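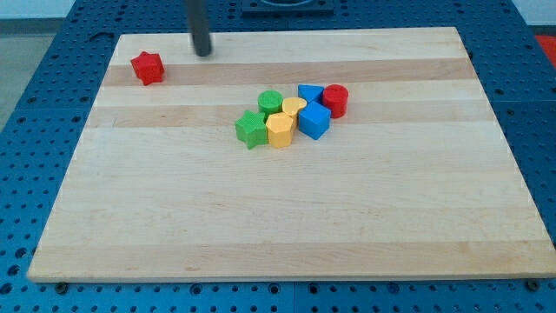 Flat shapes have a hard life. A triangle drawn on paper can't stand up, can't be dropped on your brother's foot and can't be lost under the couch. It has length and it has width, and that's all it gets. To make something you can pick up, you have to give the shape a third direction, and the easiest way to do that is to leave it exactly as it is and make it thick. The red star on the board has had this done to it. So has the yellow heart, and so has the blue triangle, which stopped being a triangle when it got thick and now has to be called a triangular prism. The green one used to be a circle. It's a cylinder these days and sounds very pleased about it.

How to thicken a shape

Take a cookie cutter. Push it straight down into a big slab of dough, straight back up, and take out the piece. If the dough was thin, you have a cookie. If the dough was as thick as a brick, you have a block, and also an angry grown-up who was planning to use that dough for something.

Either way, look at the top of the piece and then at the bottom. They match. Same shape, same size, and they face opposite ways. In between, the sides go straight up and down like walls.

You can get to the same place by stacking. Cut one star out of paper and it's a star. Cut 315 stars out of paper, all the same, pile them up neatly, and you have a star you can hold in your hand. Valentin Toma tried this in August, when it rained, and he would like you to know that the cutting is the boring part and the piling is worse. His dog Prudel walked through the pile at star number 67. Use sticky notes if you want to see how it works. They come already cut and already piled, and a pad of sticky notes is a perfectly good prism.

What counts as a prism

A prism is a solid with two matching ends made of straight sides, joined up by flat walls. The ends can be triangles, squares, pentagons, stars or something with so many corners that it doesn't have a name anybody uses. The end shape gives the prism its name. Triangle ends make a triangular prism. Pentagon ends make a pentagonal prism. You can see that mathematicians weren't feeling very creative that day.

A box is a prism, though people just call it a box. A cube is a prism too, the fussy kind where every side has to be the same.

A plain unsharpened pencil with six flat sides is a hexagonal prism. Once you sharpen it, it isn't one anymore, because one end has turned into a point and the ends no longer match.

A pyramid is not a prism. It starts out well enough, with a nice flat base, and then gets narrower and narrower until it runs out.

The trouble with circles and hearts

You may have noticed the words "straight sides" a moment ago. A circle doesn't have any. So when you thicken a circle, strict people won't let you call it a prism, and it gets its own word, cylinder. Soup cans, drums and hockey pucks are all cylinders. A coin is one as well. It's very short, but there's no rule about height.

Hearts are worse. A heart has curves at the top and a point at the bottom, so a thick heart is too curvy to be a proper prism and too pointy to be what most people mean by a cylinder. In very serious math books, "cylinder" can mean any curved shape that has been pulled straight up, hearts included. In regular life you should say "heart block" and move on.

Counting corners on a star

How many corners does a five-pointed star have? Most people say five and go back to their lunch. Put your finger on the outline of one and follow it around, though, and you'll find that between every two points you have to turn a corner going inward, down in the valley. Five points and five valleys make ten corners. It has ten straight sides to match.

Now make it thick. Each of those ten sides becomes a wall. Add the top and the bottom and a star block has 12 faces. It has 20 corners, ten up top and ten below. And it has 30 edges: ten around the top, ten around the bottom, and ten running up and down between them.

The triangular block is a much calmer thing. Three walls, a top and a bottom make five faces. It has six corners and nine edges, and you can count them all before somebody calls you to brush your teeth.

Here's a trick you can do with those numbers. Take the corners, subtract the edges, add the faces.

For the triangular prism: 6 - 9 + 5 = 2
For the star: 20 - 30 + 12 = 2
For a cube: 8 - 12 + 6 = 2

You can try it on a pyramid as well, even though I was rude about pyramids earlier. One with a square base has five corners, eight edges and five faces, and it comes out at 2 again. It works for every flat-faced solid that doesn't have a hole through it, as long as each face is one plain piece with no holes of its own. A man named Euler wrote about this more than two centuries ago, and it has been annoying people who lose count ever since. If your answer is 3, count the edges again. It's nearly always the edges.

How much is inside

Suppose you want to know how much clay you need to fill a star-shaped mold. This sounds like it should be awful. It's one of the easy ones.

First find out how much space the flat star takes up. You can draw it on squared paper and count the squares, joining up the bits of squares as well as you can. Then multiply by the height.

Say the star covers 33 squares, each one a centimeter on every side, and the block is two centimeters tall. That's 33 times 2, which makes 66 cubic centimeters of clay. Make the block twice as tall and you need twice the clay. The points and valleys don't matter anymore, because you dealt with them when you were counting squares.

Try the same thing with a potato and you'll be there all night. A potato has no top that matches its bottom.

Blocks made of layers

Some blocks get sawn out of wood and some get squirted into a mold. Others are printed, and if you run a fingernail down the side of a printed one you can feel tiny ridges, like the edge of a closed book. A 3D printer of the common kind melts a plastic string and draws the shape with it, very thin. Then it draws the same shape again on top. And again. It's Valentin's paper pile all over again, except that the printer doesn't complain and each layer sticks to the one underneath.

If each layer is a fifth of a millimeter thick, then 200 layers gives you a block four centimeters tall. The machine draws the same star two hundred times. Maham Rizvi, who is nine and lives in Grube, watched one do it from start to finish and reported that it was great for the first ten minutes.

Prisms are a friendly sort of thing to print, since every layer sits squarely on the one before. A shape that leans out over nothing is harder. Melted plastic droops in midair, like cheese.

Which way up?

A block with two flat ends has at least two good ways to stand. Some have more. The triangular one can stand on an end or lie down on any of its three walls, so it has five ways of being put down, and it makes a decent roof when it's lying on its side.

A cylinder is happy on its ends. Put it on its side and it will roll, usually toward the place that's hardest to reach.

A star standing on edge rests on the tips of two points. It looks shaky, but it can work if the block is thick enough. A heart on its side is a matter of luck. A heart balanced on its point is a matter of you holding it there.

Things to try

Find five prisms in the kitchen. Boxes are allowed, but only one, or it's too easy. A bar of butter counts, and you should put it back. Some chocolate bars come in long triangular boxes, and an adult may need to be persuaded that this is for science.

Press a block into soft clay, end first, and look at the mark. Then press one of its walls into the clay beside it. Ask someone who wasn't watching whether both marks came from the same block. With a star this fools nearly everyone, because a wall only leaves a rectangle or a couple of dents, depending on how you pushed.

Shine a flashlight straight down onto a block standing on white paper, then move the light slowly to one side. Draw around the shadow each time you stop. Pascal Stüber got a very long heart this way and colored it in as a fish.

Cut a loaf of bread. All right, ask someone to cut a loaf of bread. If it's the square kind of loaf, the slices from the middle match each other closely, and that part of the loaf is more or less a prism. The ends are not. They bulge, they're all crust, and Gerd Rothe and his sister Lieselotte have a long-running argument about who has to eat them.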